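Dorkdale, 8/23/18

OUAZZANI SHARES FINDINGS ON JULY GRIPPER FAULT AND OFFERS FREE UPDATE TO EVERY EDINE CUSTOMER

Ouazzani, the Dorkdale maker of the Edine line of light-duty robot arms, would like to tell its customers, neighbors and friends in the trade what went wrong with one of our machines in July, what we have learned since, and what we are asking everyone with an Edine arm to do about it. We have spoken by phone with a good many of you already (thank you for your patience, and for some very long and helpful conversations!), and we felt it was time to put the whole story down in one place.

On a July morning at our own test hall, an Edine arm fitted with the standard two-finger gripper was told to return to its rest position above the bench. It went the other way. The wrist rolled back, the arm swung up and out toward the side of the cell, and it kept going until the outer guard switch cut the power. No one was inside the guard and no one was hurt, and we are more grateful for that than we can easily say. The arm was carrying nothing. It did strike a mounting post on its way, and the post had to be replaced.

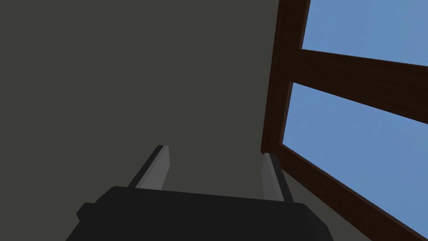 Our engineers spent the following weeks going over that move in simulation, using a plain room model with a window in one wall and the gripper view switched on so that they could follow the wrist all the way through. They ran the rest command 800 times with different starting positions. In 36 of those runs the arm turned away from the bench, and every one of the 36 began with the wrist close to the end of its travel and the gripper open.

"I will admit that I was hoping for a loose cable," said Hatem El Fassi, who leads the motion control team at Ouazzani. "A loose cable you can find before lunch. This one took us a good deal longer, and I'd like to thank the people on my team who stayed with it, and their families, who heard far too much about wrist angles over dinner."

The cause lies in the way controller software version 2 handles the wrist joint near its limit. When the joint passes a certain point, the software can read its position as a full turn away from where it really is, and the arm then takes what it believes to be the short way home. The motors, brakes and gripper were all doing what they were told. We had tested the rest command many times before release, but we had always started from ordinary working positions, and we should have looked harder at the awkward ones. We are sorry that we did not. 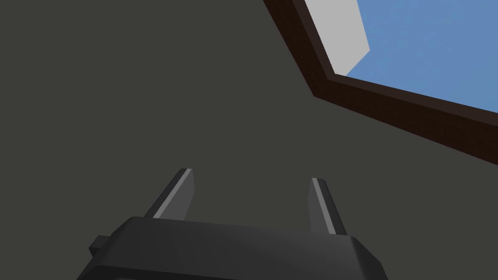
There are 115 Edine arms now working with this version of the software, most of them in small workshops and packing rooms. We have had no report of the same fault from any customer. Even so, we are asking all owners to stop using the automatic rest command until their controller has been updated. Please bring the arm home by hand control at low speed, with everybody outside the guard, and please leave the guard switches connected at all times, including during cleaning and setup.

The update is free and is ready now. It checks the wrist reading against a second sensor before any large move, and it stops the arm if the two do not agree. Customers whose arms are looked after by our service partner, Brosto, will get a call to set up a visit. Those who do their own maintenance can ask us for the update on a memory stick, with printed instructions, and we will be happy to stay on the phone while you put it in.
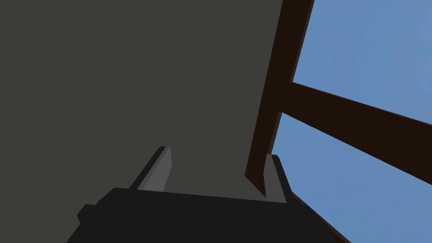

Reading time: 4 min

We have also changed how we test. Starting positions near the limits of every joint are now part of the regular simulation runs, with the gripper both open and closed, and Hatem's team will go through any wrong turn before a new version leaves the building.

If your arm has ever made a move you could not explain, even a small one, even one from a long time back, we would dearly like to hear about it. Please have the controller's serial number handy if you can, but call us anyway if you can't find it.

About Ouazzani

Ouazzani designs and builds Edine robot arms and grippers in Dorkdale for small manufacturers, packing rooms and repair shops. Press questions may be sent to Hatem El Fassi in care of the Dorkdale office.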